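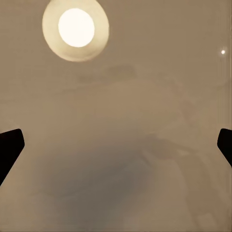
Getting there and signing in

The Prevton paint works is on the east side of Esedow, past the rail yard, and the open day used the truck entrance instead of the office door. Parking was on the grass beside the tank farm. I arrived shortly before 9 a.m. and the first tour had already left, so I was put in the second group with Tyyne Hirvonen, who runs the plant laboratory, and Lauri Mäkelä from production. Everyone got safety glasses, a hairnet, and slip-on shoe covers. The shoe covers are conductive and have to make contact with the sock, which meant that several people had to go back and put them on again.

Phones were allowed in the water-based building only. The solvent building was not part of the tour, apart from a short look through the window in the connecting corridor. Prevton makes interior wall and ceiling paints, a small range of trim enamels, and floor coatings. The open day covered the wall and ceiling paints from raw material to filled can.

Raw materials

Titanium dioxide comes in by bag and by bulk tanker. The bulk material is blown into two silos on the north wall and fed by screw conveyor to a weigh hopper over the mixing floor. Mäkelä spent a good while on the silo cones. Titanium dioxide packs badly and will hang up above the outlet, then come down all at once and overshoot the weighing. The original cones were replaced with steeper ones and fitted with air pads, which are pulsed during discharge. He said the remaining trouble comes in November and later, when the conveying air is not dried well enough and the powder takes on moisture.

Extenders (calcium carbonate, talc, and calcined clay) come in big bags and are emptied at a split station with dust extraction. Ceiling paint uses much more extender than wall paint, and a coarser grade of carbonate. The coarser grade is there to lower the sheen. On a ceiling the light strikes the surface at a shallow angle near the windows, and any sheen at that angle shows up every roller lap. The coating does not need to stand up to washing, so the formulator can raise the pigment volume well past what would be acceptable on a hallway wall.

Binder is delivered as a liquid emulsion and stored indoors. It must not freeze. The tank room is heated and has its own alarm, wired to the gatehouse.

Mixing floor

Dispersion is done in batches. The standard vessel is 2000 gallons, with a smaller set for dark bases and short runs. Water, dispersant, and part of the defoamer go in first, then the pigment and extenders under a high-speed disk. The operator watches the shape of the surface. With the right viscosity the material rolls down smoothly toward the shaft and a small part of the disk can be seen at the bottom of the hollow. If the charge is too thin it splashes and there is little shear. If it is too thick the outside stops moving, and only the middle is being worked.

Batch temperature is limited, and the vessels have cooling jackets. When the grind stage is finished the batch is pumped down one level to the let-down tank, where the binder is added under slow agitation. Putting binder through the high-speed stage can damage it and form small rubbery bits, which then show up at the filters.

The newest machine on the floor is an inline disperser from Tornix. It draws powder straight into the liquid stream under vacuum, so there is no open surface during loading. Mäkelä was fairly reserved about it. Dust is down and the loading time is shorter. Cleaning between colors takes longer than it did on the open vessels, and for that reason the machine is kept on white and near-white bases. I asked about power consumption and was told that the figures were not ready.

Noise on this floor was higher than I had expected from the corridor. The group was large and those at the back missed a good part of the explanation. A headset system, of the kind used at larger sites, would have helped.

Laboratory

Hirvonen took over here. Every batch is checked for fineness, viscosity, density, and color before release. Fineness is read on a grooved steel gauge: a bit of paint is drawn down a tapering groove with a scraper, and the reading is the point where specks begin to show. She let two people from the group try it on the same sample and they did not agree, which she said was normal for beginners. The angle of view matters, and the reading has to be taken within a few seconds, before the film begins to dry.

Viscosity is measured at low and at high shear. The low-shear value tells how the paint will sit in the can and whether it will sag on the wall. The high-shear value tells how it will feel under the brush and how thick a film it leaves. The two are set by different thickeners and can be adjusted almost independently. A paint that feels heavy in the can may still leave a thin film.

Hiding power is measured on black and white cards. The film is drawn down at a fixed gap, dried overnight, and read over both halves with a reflectometer. The ratio of the two readings is the contrast ratio. Off-whites and beiges do well on this test even with less titanium dioxide, as the iron oxide in the tint absorbs some of the light. Pure white is the expensive case.

The scrub test was running during our visit. A brush is driven back and forth over a coated plastic panel with an abrasive paste, and the strokes are recorded until the film wears through. The ceiling paint on the machine had failed at 134 strokes. The wall paint next to it had passed 200 without visible wear and was left running. Hirvonen pointed out that the ceiling grade has no scrub requirement at all and is put on the machine only to detect changes in the binder supply.
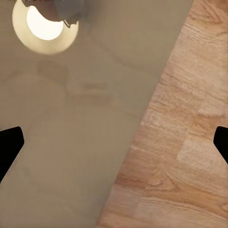 Touch-up is the property that brings in the most complaints from contractors, and there is no agreed instrument method for it. The lab paints a large board, lets it dry for a week, and repairs a patch in the middle using the same paint under different conditions: thinned and not thinned, by roller and by brush, in a cool room and in a warm one. The board is then viewed from several directions. Low-sheen paints with a high extender content touch up well. Anything near satin does not, and the advice on the can is to recoat from corner to corner.

Seija Rautiainen, from technical service, added some points from site visits. A frequent cause of patchy walls is fresh joint compound that has been sanded but not primed. The compound draws water from the paint faster than the paper face of the board does, and the film over the joints dries with a different texture. A second coat reduces the difference in color but often leaves the difference in sheen. She also mentioned storage: cans left in an unheated van over a few cold nights may look fine when opened and still have lost part of their scrub resistance.

Color room

Tinting at the plant is limited to ready-mixed colors. Everything else is tinted in the stores. The color room therefore spends most of its time checking that each base takes the colorants in the same way from batch to batch. A fixed amount of a blue and of an oxide yellow is added to a sample, shaken, and drawn down beside the standard. A-yeong Baek showed the rub-up test on a blue sample. Part of the wet film is rubbed with a finger, and if the rubbed area dries darker than the rest, the colorant was not fully wetted and the base goes back for more surfactant.

The viewing booth has three light sources. She showed a pair of gray panels that matched under the daylight tube and were clearly apart under the warm lamp, one of them going pink. The plant stopped accepting customer samples for matching without a stated light source after too many disputes of this kind.

Filling and warehouse

Filling is by weight on two lines. The larger one is named Macapagal after the street where the company had its first shop, and handles gallon cans. The smaller one does pails. Paint passes through bag filters before the filling heads, and the filters are kept and inspected at the end of each run. Lids are pressed on by a roller, and a sensor rejects any can with a lid standing high. The line was running at some 90 percent of its usual rate, according to Mäkelä, owing to a label changeover that had gone badly in the morning.

Wash water is the main waste stream. Rinse water from white bases is stored and used in the next batch of ceiling paint. Colored rinse water goes to a flocculation tank and a filter press, and the cake leaves the site by truck. Stored rinse water needs a preservative and has to be used promptly. Mäkelä described one tank that was not, in enough detail that I will leave it out.

The warehouse was a short walk-through. Cans are stacked on pallets with a slip sheet between layers, oldest batches nearest the dock doors. Esko Väisänen, who is responsible for shipping, explained the date code on the lid: the first two characters are the week, the next is the vessel, and the last group is the batch. It is worth writing down before a can is thrown away, as technical service can do very little with a complaint if the code is missing.

Practical notes

The tour takes most of a morning. There are two sets of open steel stairs to the mixing floor and no elevator for visitors. Coffee was served in the canteen afterward, along with a table of product data sheets. The sheet for the ceiling paint was an older edition and gave the previous spreading rate; Rautiainen said the current one can be requested by mail from the technical service office.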